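Category: Manipulation > Imitation Learning > Methods & Results

Wrist cam only vs. wrist + overhead, my marker results

fernhopper
So I finally finished the comparison I kept promising in the Elis thread. Same arm, same gripper, same policy code, and the only thing I changed was whether the policy gets the overhead camera or has to live with the wrist view alone. Task is picking up the marker you ask for by cap color and dropping it in a tray. I recorded 133 demos with both cameras running, trained one policy on each setup, then gave each of them 30 trials.

I thought wrist only would get crushed. It didn't! It missed 4 picks out of 30, and the two-camera policy missed 2. I really don't think I can call that a difference with so few trials, and the wrist only one trains a lot faster on my sad little GPU.

What I cared about most was the crowded layouts. A marker off by itself is easy for both of them, but when a few are lying side by side and touching, the fingers have to come down in a gap that's barely there. I also kept the patterned cloth on the table the whole time, because my older policies learned "not plain white = object" and I wanted to kill that habit.

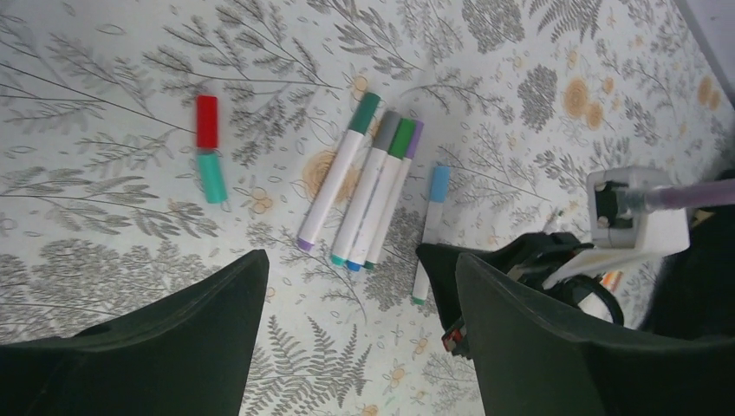
The other thing I messed with was the approach. I started every demo with the wrist high enough that the whole group of markers fit in view, and only then came down. My first batch (not counted in the 133) started low, and that policy would just wander if the right cap wasn't already between the fingers. Starting high fixed most of it.

pikau_dan
Nice, thanks for posting numbers. I'm going to be annoying though – 4 vs 2 out of 30 tells me pretty much nothing, like you said, but then your thread title says "results". Did you use the same start layouts for both policies? If you just scattered the markers by hand each time, the layouts could be the whole story.

fernhopper
Fair. I scattered them by hand for the first policy, took a photo of each layout, and matched the photos as well as I could for the second. It's probably off by a finger width here and there.

gritty_servo
I don't buy the cloth part. One cloth is one background. The policy can memorize a fern as easily as it memorizes a white table. On our Pikau setup we swapped the background every few demos and it was a pain, but the policy quit caring what was under the objects. If you never change it you haven't tested anything about background.

fernhopper
Hmm, ok, but I did slide and rotate the cloth between demos, so the print wasn't in the same spot. I agree it's still one print. I wasn't claiming it works on any table, just that it stopped grabbing at the pattern on this one.

gritty_servo
Rotating helps. I'd still want to see ten trials on a bare table before I believed it.

mossbank
Jumping in on cap colors. Did it ever confuse the two greens? I had a dark green and a bright green in my set and my policy treated them as the same marker whenever the lights were low. Also, a bunch of markers have an end tip in a totally different color from the cap, and mine loved going for the tip. Ask for blue, get the one with a blue butt end, lol.

fernhopper
YES. Two of the wrist only misses were exactly that, right color on the wrong end. I counted those as misses even though the grasp itself was clean. The greens were fine, but I always run with both lamps on.

pikau_dan
Then I'd split the table into wrong pick and failed grasp. Those are different problems, and the second camera probably only helps with one of them. The Acheampong baseline scripts log them separately, if you want to steal the format.

fernhopper
Good call, I'll redo the table that way. I've got the layouts saved so I can rerun both policies, and I'll throw in the bare table for gritty while I'm at it. Probably sometime in January, the arm is in pieces after that.

mossbank
Post the wrong-end ones when you do, I want to compare with mine.

Related threads
Elis arm: gripper drifts open after homing
Paltar mount, rev 2 – anyone printed it?
How many demos is enough for single object picks?
Acheampong baseline scripts won't read my logs
Wrist camera exposure keeps hunting under desk lamps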